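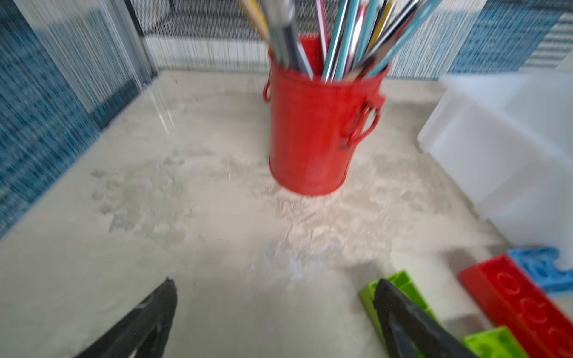
Drunder declaration

The Drunder declaration is a non-religious statement read at the opening of ordinary meetings of Drunder Shire Council in place of a prayer. It was adopted as a standing order in February 2022, following a public consultation on the council's meeting procedure. The text makes no reference to a deity and requires no response from those present.

The term is also used loosely for similar statements adopted by neighbouring councils, although the wording of these differs and they have no common legal basis.

Background

Ordinary meetings of the council had opened with a Christian prayer under a standing order dating from the amalgamation of the former Drunder and Fitach shires. The prayer was read by the presiding member or by a minister from a rotating list. Councillors were expected to stand. Those who objected could enter the chamber after the prayer, but the minutes recorded them as arriving late.

In August of the preceding year a petition bearing 167 signatures was lodged by Tamara Yurchenko, a resident of Fitach. It asked that the prayer be removed from the agenda and did not propose a replacement. The council resolved to refer the matter to consultation.

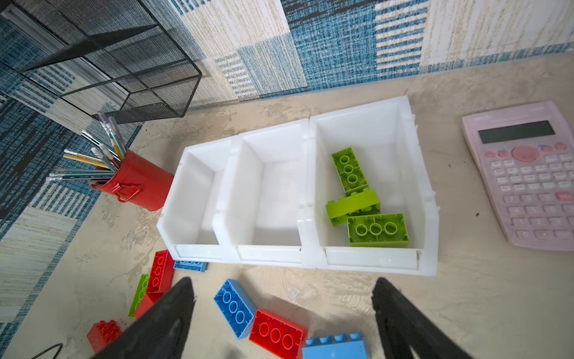 Consultation

The council received 734 written submissions. Of these, 596 came from residents or ratepayers and were counted in the published analysis; the remainder were form letters originating outside the shire and were noted separately. The analysis, prepared by governance officer Emlyn James, grouped submissions under four options: retention of the prayer, a multi-faith roster, a period of silence, and a secular statement.

Councillor Brendan Madigan moved that the prayer be retained and that attendance be recorded from the first item of business. The motion lapsed for want of a seconder. A motion by Councillor Svitlana Lysenko for a secular statement was carried on the casting vote of the presiding member. 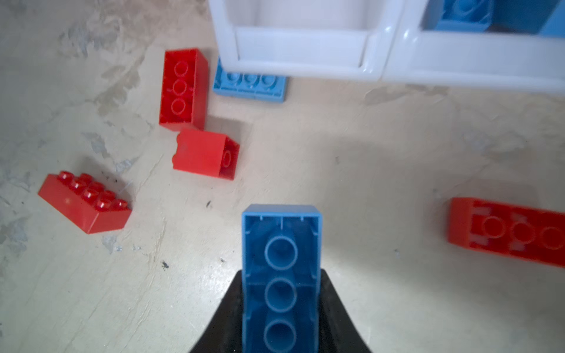
Building bricks, light blue and red.

Text and use

The declaration consists of two sentences. The first acknowledges the obligation of councillors to act impartially and to declare conflicts of interest. The second commits the meeting to courteous debate. It is read by the presiding member after the acknowledgement of country and before apologies. Standing is optional, and attendance is recorded from the conclusion of the reading.

The standing order permits 10 seconds of silence after the second sentence. An early draft described this as a "pause for prayer or reflection"; the words were deleted in committee and the adopted text leaves the purpose of the silence unstated.

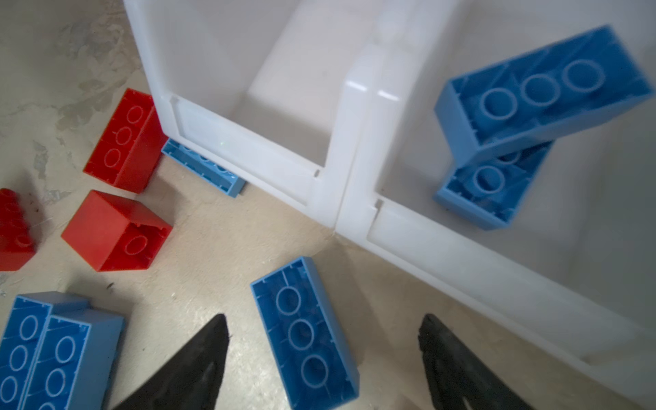

The declaration does not apply to citizenship ceremonies, civic funerals or Anzac Day observances, each of which follows its own order of proceedings. Nor does it affect the oath or affirmation of office, which is prescribed by statute and cannot be varied by a council.

Reception

Local clergy were divided. Brodie Pirihi, then minister of the Uniting congregation at Fitach, supported the change on the ground that compulsory attendance at prayer had little devotional value. Other submissions argued that a secular statement was itself an expression of belief and favoured silence alone. Yurchenko criticised the outcome as exceeding the terms of the petition.

See also

Affirmation (law)
Legislative prayer
Separation of church and state in Australia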